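The Lid and the Lever

Ettore Farina had joined the robotics club for the biscuits, and he said so on the form. 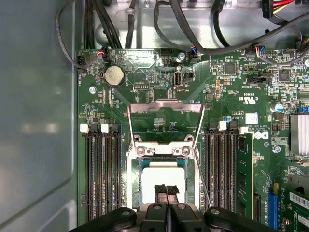 "It won't work," he said.

Maren didn't look up from the laptop. She had been captain for three weeks and had already learned to let that sentence go by. Ettore said it at the start of every session, the way other people said hello.

"Which part won't?"

"Any of it. You've got a machine that can't pick up a pencil case, and you want it to put a processor into a socket. My uncle builds computers in Lornano. He does it with his thumbs. He's been doing it since before I was born, and his thumbs have never needed a software update."

"Your uncle isn't entering the Heltau Cup."

"He'd win it."

That was probably true, and it annoyed her. The Heltau Cup was open to any school that could get an arm to do a repair job on an ordinary computer. The rules ran to 18 pages, most of them about who was allowed to touch what. You could lift the lid of the socket by hand. You could set up the lights. After that, hands in pockets, and the arm had 95 seconds.

They called the arm Kudo. The name had come from the year before, from people who had since left for college and taken with them all knowledge of why the second joint clicked.

"Go on, then," said Ettore. He had found the biscuits. "Amaze me."

Maren pressed the key. Kudo thought about it. There was always a wait, long enough for her to wonder if she had saved the right file, and then the gripper moved in slowly towards the socket and stopped above it. The camera view on the laptop shook and went still.

"It's lost," said Ettore.

"It's looking."

"For what? It's a square. There's only the one."

"It doesn't know that. It knows what we've told it."

"And what have we told it?"

She didn't answer, as what they had told it was mostly copied from last year's notebook, and last year's notebook had a ring of tea over the page that mattered. Kudo dipped, paused, rose again and came to rest further from the socket than it had started. On the laptop a line of text said TASK COMPLETE.

Ettore read it aloud. Then he read it again in a posher voice.

"All right," said Maren.

"No, I like it. I'm going to use that for chemistry. Didn't do the homework, sir. Task complete."

"I said all right."

He put the biscuit down, which for Ettore was a sort of apology, and came round to her side of the bench. He watched her run it again. It did the same thing, down to the pause. He made her run it a third time and said nothing at all, and she found she preferred it when he was being rude.

"Why does it go up?" he said.

"To clear the lever."

"The lever's off to the side."

"The notebook says to clear the lever."

"The notebook was written for a different computer, though, wasn't it? That old thing from Prultiretti that's propping the door open." He leaned in to look at the screen. "It's being polite to a lever that isn't there."

Maren opened her mouth to tell him why this was wrong. She went through the reasons one after another and they weren't much good. She scrolled up. The step was there, two lines with no comment beside them, and over the months she had read past them so often that she had stopped seeing them.

"It still won't work," said Ettore, in case she was getting ideas. "Even if you take that out. It'll go down at an angle and bend something, and then we'll be the school that paid for the pins."

"We're practising the approach. It isn't going to press."

"It said task complete when it was miles off. I wouldn't trust it to know whether it's pressing."

She took the two lines out. She also wrote the date at the top of a clean page, 10/4/20, and under it what she had changed, in pen, so that whoever came after would have something better than tea to go on. Ettore watched her do this with suspicion.

"You're putting my name on that?"

"I'm putting that you noticed it."

"Put that I had doubts."

She wrote that down too. Then she pushed her chair back, put both hands in her pockets to get used to it, and nodded at the keyboard. Ettore wiped his fingers on his jumper, looked at Kudo for a while as if it owed him money, and pressed the key.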